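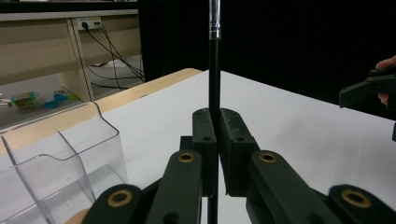
Our project looked at how a small naval harbour keeps its patrol boats ready for sea, and I must say it grew a good deal bigger than Cheuk-hei Yau and I had planned! We chose Itanham, which has 3 berths and one very long jetty. A lot of our August went on the radio masts, and a thin black rod with a shiny silver tip, like the one gripped upright in the photo, is close to the shape we settled on for the masts of our model (scale 1 to 100).

Dumisani Zwane, who served there as a signaller, kindly talked to us for a whole afternoon and lent us his old watch notes. 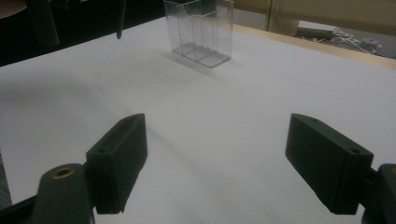

He told us a crew of 13 was usual on the smaller boats, with stores for a week, and that the fuel lists took longer to write up than the patrol itself. Halyna Hladun then helped us put his notes into a table, which you will find in the appendix.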